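Suloria Manipulation Challenge

The Suloria Manipulation Challenge is a yearly student competition in robot grasping, held entirely in computer simulation. It is organized by the robotics club of the Dralmont Technical School and is open to teams from secondary schools and first-year university courses. The name comes from Suloria, the simulator which the club wrote for its own training and later gave to all participants free of charge.

History

The club began with real robot arms, but it had only one working arm and the waiting time for each group was long. Florin Dobre, who taught the evening course, proposed in February 2019 that the students should prepare their programs in simulation first. The first competition took place the next year with members of the club only. In the 2023 edition, which closed on 2 July 2023, there were 124 registered teams. The winner was Pidmont, a team of four students.

Format

Each team sends one control program. The program receives the pictures from a simulated camera on the wrist of the robot and must move a two-finger gripper to the object, close it, lift the object and hold it for five seconds. The organizers run every program 125 times with small changes in the position of the object and in the light. Teams do not see these positions before the final.

Objects are divided into three groups: boxes, cylinders and irregular shapes. Cylinders are considered a good start for new teams, although a tall one falls easily if one finger touches it before the other. For this reason the approach, with the fingers still open on both sides, is scored separately from the lift. 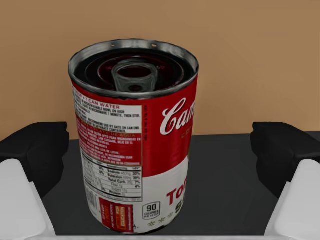 Maja Jabłońska wrote in the club's newsletter that her team lost most of its points in the approach and almost none in the lift, and that she would like the rules to give a second attempt after a fallen object. The organizers answered that a second attempt is planned only for the beginners' class.

Scoring

The highest possible score is 2,000 points. A program loses points for pushing the object, for touching the table and for slow movement. Up to 166 points can be added for a written report, in which the team explains its method and also its failed tests. Reports are read by two judges - one from the school and one from the De Luca workshop, which gives the prizes.

Reception

Teachers have used the tasks in regular lessons, mostly because no hardware is needed. Some former participants have criticized the contact model of the simulator, saying that friction between finger and object is too high and that a program with a good score can still fail on a real arm. A new contact model has been in testing since the 2023 edition.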